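Speaker notes — "Two Grippers, One Sink's Worth of Dishes"
Stetville robotics meetup, October

Slide 1. Say hi, thank Satish Amin for the arm time. Ask who has tried to pick up a plate with a parallel gripper. Wait for the groans!

Slide 2. The contenders. Irnetti: the soft pads, lovely on cups. Flemton: printed fingers, stiff, cheap, and I love them. Same arm, same controller, same wrist camera for both. 1,048 tries with the first, 1,220 with the second — explain that the extra ones came from a longer last session, so compare rates and skip the totals.

Slide 3. Why plates are so much fun. Flat on a table there's hardly any edge to grab. Stand one up and suddenly you have a rim, but the neighbor is right there too. Slow down here, people always want to talk about this part.

Slide 4. Wrist view, printed fingers open.
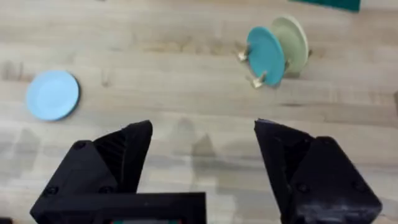

I changed the approach angle 4 times before I was happy, and the camera made every one of those changes easier. You get the fingertips and the target together, so a bad line-up shows early (play the clip twice if there's time).

Slide 5. Controller settings. Keep it short, point to the handout. Mention the 11 ms delay we chased for a whole afternoon.

Questions, then demo by the door.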